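New checklist for simulated trials at Fomden

From February 12, 2025, every arm program at Fomden has to pass a written checklist in simulation before it goes to the cell in the Golob building. The list has 21 points and replaces the notes that each team had been keeping for itself since December.

Most of the points deal with the start of a run. The start layout must be saved with the program, and each block and cube needs a name that does not depend on its colour. The gripper must start open and clear of the table. Speed limits have to match those set on the real arm, even when a slower or faster run would be easier to watch.

Selma Dimitrov, who wrote the list, has also asked teams to keep their failed runs. The Pollora archive holds 3,969 runs at present, and very few of them are failures. "If we only save the good ones, we can't check anything later," she said.
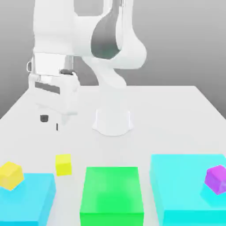
A program that fails on any point goes back to its author and is run again from the first point. Two people sign the finished sheet, and one of them must be from another team. Sheets are kept for 5 years.

Copies of the list are in the Drundenska folder on the shared drive. Questions and corrections should go to Selma.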